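Tile Floors Under Heavy Loads: Cleaning, Leveling and Repair

Workshop and Utility Room Tips, compiled by Amnuay Boonchu

Unglazed clay tile is hard, cheap to maintain and poor at forgiving point loads. Most of the damage I am asked to look at falls under three headings: cracked tiles below cabinet feet, grout stained by oil, and benches that rock. The notes below apply to terracotta and quarry tile in a garage, basement or small lab.
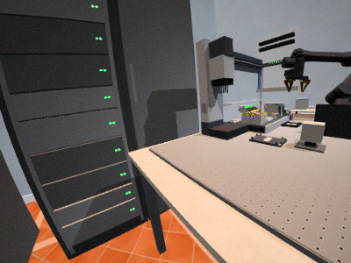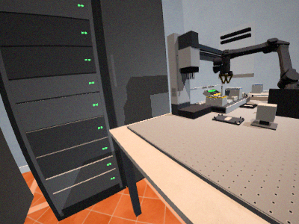
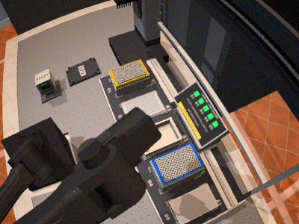 Load and feet

Find the loaded weight of the cabinet, not the empty weight on the label. Divide by the number of feet that touch the floor. On an uneven floor a four-footed cabinet often stands on three, so use three for the calculation. A cabinet of 600 pounds then puts 200 pounds on each foot, and if the foot is a bare bolt head, all of that goes into a spot smaller than a dime.

Put a steel plate under each foot. Hard rubber between plate and tile takes up the surface texture. Soft rubber creeps under load and should be kept for light furniture. Some black rubber also leaves a brown mark on clay that no cleaner will lift; test a scrap on a spare tile for a month before using it.

Do not set a foot across a grout line. If the spacing of the feet makes this unavoidable, use a plate wide enough to bear on both tiles.

Leveling

1. Empty the lower shelves so that you can reach the feet.
2. Lay a level front to back, then side to side. Write down both readings.
3. Find the highest foot and leave it alone. Bring the others up to it.
4. Tighten the lock nuts and check again. Tightening usually moves the reading slightly.
5. Reload from the bottom up and check a last time.

Wood shims are acceptable in a dry room. In a basement they swell and then shrink, and by January the cabinet will be out again. Use plastic or steel.

Tall cabinets should also be fixed to the wall near the top. Screw into a stud or use a masonry anchor. Drywall plugs do not count.

Finding hollow tiles

Tap each tile with the handle of a screwdriver. A bonded tile gives a short, high click. A hollow one gives a lower, longer sound. Mark the hollow tiles with chalk and keep heavy feet off them. When I surveyed the old storeroom at Bodham, 20 of the 311 tiles were hollow, and most of those lay along the outside wall where damp had got into the bed.

Replacing one tile

Rake out the grout on all four sides first — skipping this is how the neighboring tile gets chipped. Drill a hole in the middle of the bad tile and chisel outward from it. Scrape the bed until the new tile sits slightly low when dry, to leave room for the adhesive. Wait a full day before grouting, and a week before putting weight on it.

Clay tile varies from batch to batch. If you are laying a new floor, store a box of spares. If you have none, take a sound tile from a closet or from under a fixed unit, and put the mismatched one there.

Cleaning

Sweep or vacuum before any water goes down. Grit and water together make a grinding paste. For weekly washing use warm water and a little neutral soap, well wrung out. Vinegar is widely recommended and should be avoided, as it eats cement grout.

For oil, cover the spot with plain clay cat litter, crush it with your shoe and leave it overnight. Repeat if the litter comes up dark. What remains can be drawn out with a paste of baking soda and water, covered with plastic and left until the next evening.

Stained grout responds to an oxygen bleach solution and a stiff nylon brush. Wire brushes leave bits of metal that rust. If the stain goes deeper than the surface, sand lightly with 300 grit and reseal. More sanding than that and you are lowering the joint.

Sealing

Drip water on the tile. If it darkens within a minute, the floor needs sealer. Apply two thin coats with a flat pad and wipe off anything still standing after ten minutes — dried surplus turns sticky and holds dirt. Penetrating sealers are easier to renew than film types, which have to be stripped once they start to peel. Keep the room aired, and keep traffic off until the next day.

Recoat the area in front of the bench more often than the rest.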